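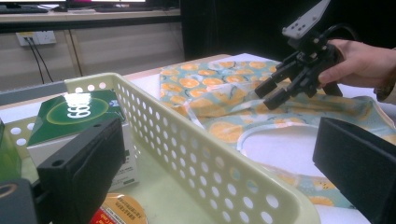 Baskets are where things go to be forgotten, one respondent in Tovton told me, and she wanted that written down before she would answer anything else. I wrote it down. I also disagreed with her a little, and we spent most of the visit on it, so I'll start this section with her objection and get to the tables afterward.

4.2 Open containers and the problem of the bottom layer

By "open container" I mean anything without a lid that a household uses to hold small packaged goods: baskets, trays, shoebox bottoms, the odd salad bowl. The cream-colored plastic basket in Figure 4, with its rows of round holes and a box marked 999 inside, is the sort of thing I have in mind. I leave out drawers, which behave differently (see 4.3), and I leave out bags hung on door handles, mostly because I couldn't decide what they were.

Figure 4. A perforated plastic basket used as an open container, with packaged goods.

The mailed survey went to 2000 households in Tovton and Venen, and 903 came back in a state I could use. Venen people write in the margins a lot, bless them! From those returns I picked 76 homes to visit, and in each one I asked the same dull question: where would you look first for something small that you bought a while ago and haven't opened? An open container was the most common answer in both towns. Closed cupboards came second, and then a long tail of places like the top of the fridge or "wherever my husband put it."

What interested me more was what happened when I asked people to go and look. Folks with an open container went straight to it, no hesitation at all, and then they slowed way down once they were there. They lifted the top things out, put them on the counter, put them back, and lifted them out again. I've been calling this the bottom layer problem. Whatever is on top gets used and replaced, and whatever slides underneath stays there until somebody moves house or spills something.

Gál's older model of household storage would put this down to depth, and for a while I thought so too. A deep basket hides more than a shallow one, sure. But several of the shallowest trays I saw were just as slow to search, and the thing they had in common was mixed shapes. A flat round package next to an upright box makes a pocket, and pockets collect stuff. The Flarnden coding sheet has no column for shape (I wish it did), so I had to add one by hand partway through the August visits, and the earliest homes are coded from my notes only. Please read Table 6 with that in mind.

Perforated sides deserve a word. I expected them to help, on the theory that you can peek through the holes. People laughed at this. They liked holes for dust and for hooking fingers in when they carry the thing, and only a handful had ever looked through the side to find something. I've kept perforation as a variable anyway, but it does very little in the regression and I wouldn't build a theory on it.

Back to my respondent in Tovton. She is right about forgetting, at least for the bottom layer. Where I part ways with her is on what people forget. They mostly remembered that they owned the item, and they mostly named the correct container. The thing they'd lost track of was how many they already had, so they bought another one and dropped it on top. Nine households had done this with the same product over three times, and they were pretty cheerful about it. Drawers show a different pattern, and I take that up next.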